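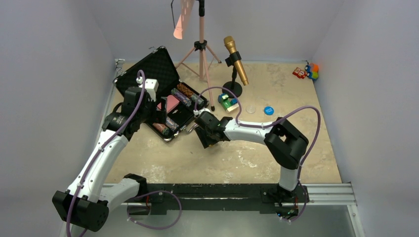

Why show the robot a task by hand when you could write a program for it?

Writing the program takes longer for this kind of job. Putting chips and loose pieces into a fitted case involves a lot of small corrections that I can make with my hands without thinking, and I have a hard time spelling them out in code.

4.2 Collecting the demonstrations

All the demonstrations in the Ilis set were done by remote control. I sat at a pair of small leader arms and the two arms at the table copied my joint angles (I tried a game controller first, back in March, and gave up on it within a week). Each episode starts with both arms parked and ends when I press a foot pedal. I recorded 2515 episodes this way and kept 2337 after going through them one by one, which was slow going, and I'd do it again.

What surprised me was how much I leaned on the wrist views. The fixed camera is great for getting an arm to the right part of the table, but once the fingers close in, the depth is hard to judge and I kept switching over to the small cameras. By the second week I had the wrist views up on the big monitor and the fixed one tucked in a corner.

Figure 4. Wrist view with a stack of poker chips held between the two fingers, the case behind it on the left.
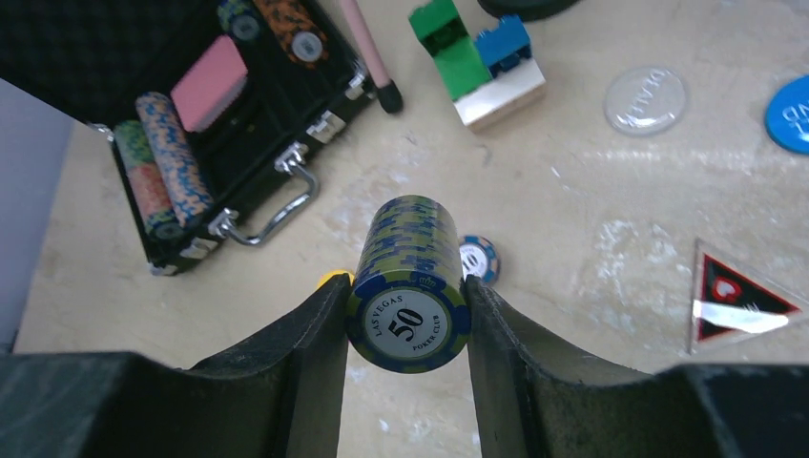

Chip stacks are the hardest thing to teach. Squeeze too little and the middle chips can slide out; squeeze off center and the whole stack can buckle like a bad sandwich. With the leader arms I can't feel any of it, so I had to learn a slow close, a short pause, and then a straight lift. I made a point of keeping that pause in every chip episode, even when I was sure of my grip, because an earlier policy trained on my hurried takes would start lifting while the fingers were still moving.

The single pieces are a different story. They're flat, so getting one off the table means coming in low and catching it by the edges, and there's more than one good way to do it. I let myself use whichever way felt natural. I know that's a bit sloppy — the Clunalgate protocol asks for one fixed strategy per object — but I wanted to see how much variety the policy could swallow.

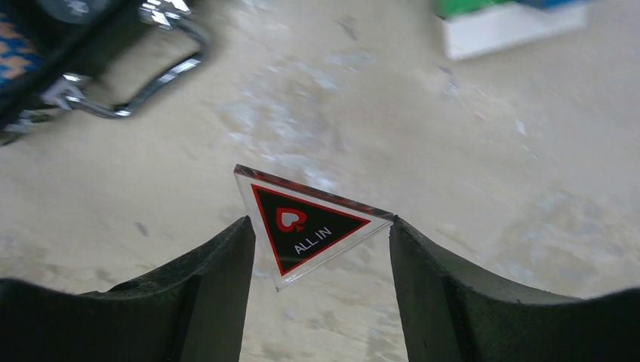

My rule for mistakes was simple. If I dropped something and could pick it up again in the same episode, I left it in. If it rolled out of reach, I threw the episode away. The recoveries were some of the most useful data I had! A policy trained on a 200-episode subset without them would drop a piece and then carry on to the case with empty fingers, very sure of itself.

Placing was where my own habits showed the most. I tend to line a stack up with its channel first and tilt the wrist at the last moment, and I do it more with the left arm than the right. A colleague at Domside does the tilt early. We didn't mix our demonstrations in the main set, so everything reported in Section 5 comes from one pair of hands.

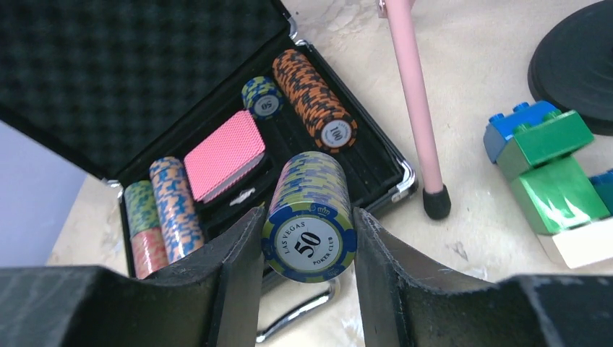
I also moved the case a little between episodes, a few centimeters and a small turn, and changed what was already in it. On days when I forgot, the log says so, and those episodes carry a flag in the release. I haven't tested whether they hurt anything. Tiredness probably matters too: my later takes in a long session are visibly jerkier in the joint traces, and I stopped recording after lunch once I'd noticed that.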